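4. Field Site and Changes in Task Allocation

4.1 Setting

The study took place at the returns department of Bramside, a distributor of printed stationery and small household goods. Before automation, the department employed 12 full-time handlers on two shifts. Each handler opened incoming parcels, checked the contents against the return slip, put salable items back into clear plastic containers, and set the rest aside for write-off. Handlers rotated between opening and repacking every two hours, a practice that predated the current management and was not written down anywhere.

The department began using two-arm repacking cells supplied by Skilteo in December. Each cell consists of a pair of arms mounted on a common front rail inside a three-sided enclosure. The arms take over the repacking step for flat items, mainly small books and notebooks. Opening, checking, and any decision about whether an item is salable remain with the handlers. Staffing was unchanged during the study period, although two handlers moved to the outbound department at their own request.

Work at the cell follows a fixed order. The handler places one item and one container on the floor panel, steps back, and releases the arms from a touch panel. The item may be placed at any angle, but it must lie flat and within reach of at least one arm.
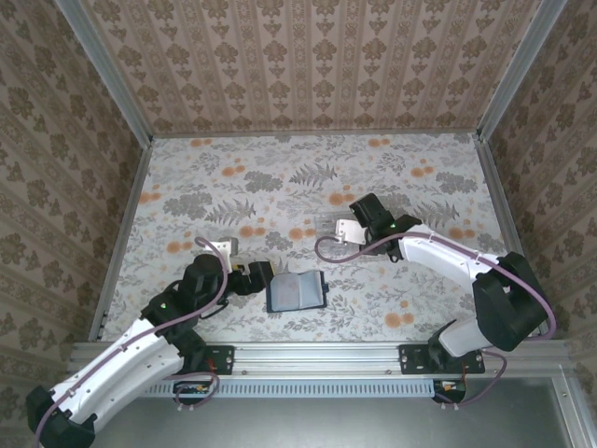
Handlers learned the placement limits mostly by trial. The supplier's training covered start, stop, and fault recovery in a single morning, and gave little attention to how items should be laid out. By the second month, the handlers on the early shift had agreed among themselves on a preferred starting position for the container and passed it on to the late shift by word of mouth. Site engineer Arif Mondal later added this position to the written work instruction.

4.2 Data Collection

Two of the authors observed both shifts and logged each occasion on which a handler stopped a cell, repositioned an item, or finished the task by hand. These occasions are referred to below as interventions. A total of 244 interventions were logged over 500 observed repacking cycles. A cycle could contain more than one intervention. Interviews were held with six handlers and both shift leads, Nazma Barua and Karim Salameh, who agreed to be named.

4.3 Coordination Between the Arms

Items that could be placed by one arm produced few interventions. Most were logged in cycles where both grippers worked close to the same item. Handlers described these as the cycles they felt they had to watch, and several said they did not start opening the next parcel until the grippers had separated. The time spent watching did not appear in the cell's own performance reports, which recorded only motion time and faults.
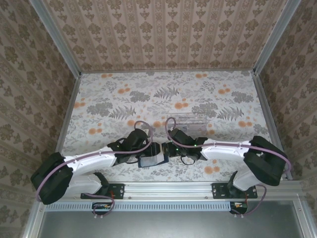 Figure 1. Two-arm repacking cell with both grippers at a small rectangular item; transparent container toward the rear of the panel.

Salameh regarded the waiting as a temporary habit that would fade with experience. Barua disagreed. In her view, handlers waited because the touch panel gave no indication of whether a cycle was likely to need help, and a handler who had turned away was slower to respond. Our logs support her account in part: the median response was slower when the handler was facing the opening bench. The sample is too small to separate this effect from differences between shifts.

4.4 Effects on Rotation and Skill

The informal two-hour rotation ended within weeks of installation. Handlers who were comfortable with fault recovery were assigned to the cells more often, and those assignments then gave them more practice. Handlers with less experience at the cells spent most of the shift opening parcels, the more physically tiring of the two tasks. Four of the interviewees raised this without being asked.

Barua restored a written rotation on the early shift at the end of the observation period. It requires every handler to spend at least one block per shift at a cell, with a second handler within calling distance. The late shift kept its existing arrangement, and the two are compared in Section 5.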